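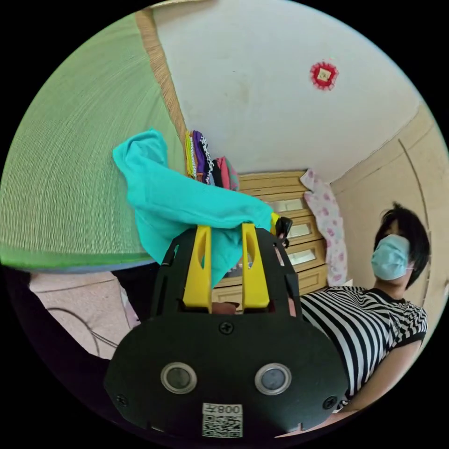 For our spring project Ikechukwu Uzor and I took over gripper 008, one of the hand-held ones the Kulstead lab uses to record people handling cloth. Our job was pretty humble: keep it running, write down everything that wore out, and leave the next team a maintenance routine they'd really follow.

When we got it in March, the fingers didn't meet straight. Thin fabric slid out on the left side, and we spent a whole week blaming the software (sorry, Wing-sze). The left bracket had worked loose! We took off the face, cleaned out a shocking amount of lint, reseated both yellow fingers and put the three screws back in a little at a time, going around and around until everything sat flat. If you tighten one all the way first, the face tilts and the jaw drags. Ask me how I know.

After that we settled on a routine. Wipe both lenses before every session, close the fingers on a scrap of cloth and tug, then scan the label so the recordings get filed under the right unit. Every 187 grasps, open the jaw and brush it out. That odd number came from our log — it's the shortest run we had before lint started slowing the fingers down. I wanted to round it up and Ikechukwu wouldn't let me.

By the end 008 had done 3,000 grasps on its second set of fingers, mostly towels and soft cloths. We replaced 2 brackets, both on the left. I still don't have a good explanation for that. Peninah Kirui thinks it's how we hold it when we reach up for things, and I'd love for somebody to test that with a left-handed operator.

The parts list and the full log are in the binder next to the charger. Please keep the spare screws in their bag, they're a slightly different length from the ones on the older units.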